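Guides > Sewing & Knitting > Machine Set-up

Dultora Home Knitter: Owner's Guide
Section 2: Yarn, tension mast and first cast-on
Revised 14/06/2025 by Kalliopi Stoyanova
46 comments

Before you begin

You should have finished Section 1 by now, which means the machine is clamped to a table and the table is still speaking to you. If the bed rocks when you push the carriage across, go back and do the clamps again. Tightening them halfway through a row is a popular hobby among new owners and has never yet saved a jumper.

Have these to hand: one ball of smooth, medium yarn, the latch tool, the cast-on comb, the two claw weights and a cup of tea placed on some other piece of furniture.

Caution: Do not start with mohair. I know you bought the machine because of the mohair. Put it in a drawer until September.

2.1 Winding the yarn

Yarn from the shop comes in a ball designed to look nice on a shelf. The machine wants it in a flat-bottomed cake that pays out from the centre without a struggle.

1. Clamp the winder to the table edge, handle facing you.
2. Tuck the end of the yarn into the slot at the top of the spindle. Leave a tail as long as your hand.
3. Turn the handle at a steady, boring speed. Fast winding makes a tight cake, and a tight cake stretches the yarn, which then shrinks back once it has become a sleeve.
4. Slide the cake off and wind it a second time if it feels hard. It should give when squeezed, like a decent bread roll.
5. Find the centre tail before you put the cake down. It won't be there later.

Note: If you are using a skein, put it on a swift or over the back of a chair before you cut the ties. People who cut the ties first tend to write to us.

2.2 Dealing with a tangle

You will have one. Thin yarn does it quicker than thick, and red dye shows up every loop of your failure, though the method is the same for any colour.

1. Stop pulling. Whatever you are pulling, it is the wrong bit.
2. Lay the whole thing on a clear, flat surface with good light.
3. Loosen the mass from the outside, teasing the loops apart so that air gets in. Don't look for an end yet.
4. When an end shows itself, pass it back under and over the loops it came through. Keep the opening it travels through as wide as you can.
5. Wind as you go, on to a bit of card.

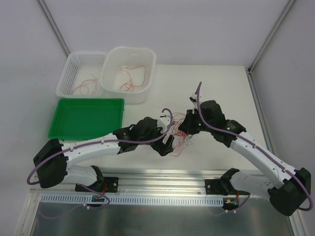

Set yourself a limit. Mine is one radio play. After that, cut out the worst part, join the good lengths and tell anybody who asks that the yarn came like that.

Caution: Never feed a half-sorted tangle into the machine in the hope that the tension mast will finish the job. The mast will bend first, and bent masts are not covered by the guarantee.

2.3 Threading the tension mast

1. Push the mast into its socket at the back of the bed until it clicks. If it doesn't click, it is round the wrong way.
2. Place the yarn cake on the floor directly behind the mast.
3. Take the yarn up through the rear eyelet, between the tension discs and under the pin.
4. Carry on through the front eyelet and clip the yarn into the spring wire.
5. Set the dial to 2. The wire should bow gently towards you. If it bends right over, the discs are too tight. If it stands up straight, they are too loose, or you have missed the pin, as everyone does.

Note: Owners of the older Pirkent mast have no click. Push until it stops and trust in it.

2.4 Casting on

1. Bring the needles you want forward, using the flat edge of the pusher.
2. Thread the carriage and close the gate. Check the gate.
3. Move the carriage across once, slowly. You will get a zigzag of yarn between the needles.
4. Hang the comb on the zigzag, teeth up, and add a claw weight to each end.
5. Knit ten rows. If the whole lot drops to the floor at row one, the gate was open.

The row counter should read 10. It resets by itself after 1,000, by which time you will have either a very long scarf or a problem.

Spare gates, masts and springs can be ordered from Zheng at the Allurdale workshop. Quote the number under the bed, and write it down before you clamp the machine to the table.

Next: Section 3, Increasing, decreasing and dropped stitches

Share this guide (2)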